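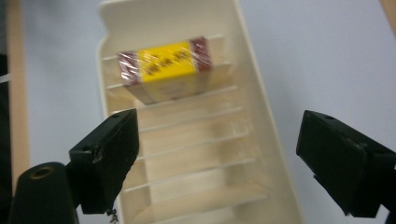

**Wirkbridge workshop group builds its own hand-held gripper, and a robot arm to go with it is next**

WIRKBRIDGE, December 28, 2025 – The back bench at the Wirkbridge shared workshop has been a busy place this winter, and if you have stopped in lately to use the band saw or borrow a clamp, you have probably been handed something with two black fingers on it and asked to go pick up a box. That something is the Drernon, a hand-held gripper that a small group of members has been putting together since October, and they are very proud of it (and quite willing to talk about it for as long as you care to stand there).

The idea is a pleasantly simple one. You hold the gripper, you do an ordinary job with it, such as lifting a small package into a tray or taking it out again, and the camera on the tool records the whole thing from close up. Do that enough times and you have a pile of recordings that can be used to teach a robot arm the same job. The arm itself is still mostly a set of drawings and a box of motors under the bench, but the group wanted to get the hand right first, and they wanted to have plenty to teach it with by the time the rest was ready.

So far they have 1,037 recordings saved, nearly all of them made on weeknights with the radio going. The goal is 2,000 before anyone bolts the first joint of the arm together. Six members have taken regular turns, and a good many visitors have had a go as well, which the group likes, as everybody moves a little differently and the arm will need to cope with more than one way of doing things.

Most of the work has been with small boxed goods and a cream-colored plastic tray with ribs across the bottom. Those ribs have caused more conversation than you might expect! A box set down flat sits nicely across them, but one that comes in tilted can catch an edge and tip, and then you have to back off, open the fingers and try again. The group keeps those tries too. An arm that has only ever seen things go well, they reason, will not have the first idea what to do when they don't.

Shrink-wrapped boxes have been their own little adventure. The plastic throws back the overhead lights in bright streaks, and in the early recordings the shine was so strong that the top of the package washed out. Someone brought in a sheet of white fabric to hang under the lamps, and that helped a great deal, though the crinkly ends still sparkle a bit. Fast hands are a problem as well. Swing a package across too quickly and its printing smears into one dark line, so newcomers are now asked to count slowly to three on the way to the tray – some of them even remember to.

The gripper has been through a few lives already. The first set of fingers was too narrow and let anything slippery twist around on the way up. The second set was wide enough but so heavy that people were rubbing their wrists after ten minutes. The present ones are blocky and black and open good and wide, and they have picked up their share of scuffs from being knocked against table edges. The group calls this version the Gaber, after the name somebody penciled on the first cardboard mock-up, and no one has been able to explain the name since. The tool as a whole is still the Drernon, so please don't mix them up in front of the people who built it, or you will be there for a while.

Money has been looked after carefully. Much of the material came out of the workshop's leftovers bins, and the rest was paid for by a bake sale in October that cleared enough for screws, wire and a second camera to keep as a spare. The boxes and trays came from kitchen cupboards and garages around town, and the group would be glad of more, particularly odd shapes and soft packages, as the current collection runs heavily toward things with corners.

Once the arm is up and moving, the plan is to try it first on the same tray job and nothing else, at a crawl, with a big stop button within reach. If that goes well, the group would like to put it to work sorting the workshop's own spare parts, a job that has been waiting on the chore list for years and that every member has found a good excuse to avoid. A smaller arm, already nicknamed the Brornine, has been talked about for the junior club, though that is a long way down the road and depends a good deal on how the first one behaves.

Anyone who would like to help with the recordings is welcome on open evenings, when the group has room for 24 people if everyone is friendly about elbows. You do not need to know a thing about robots. Wear sleeves that won't drag on the table, bring a small box or two if you can spare them, and ask for the gripper bench at the front desk. Coffee is in the kitchen, and the good mugs go early.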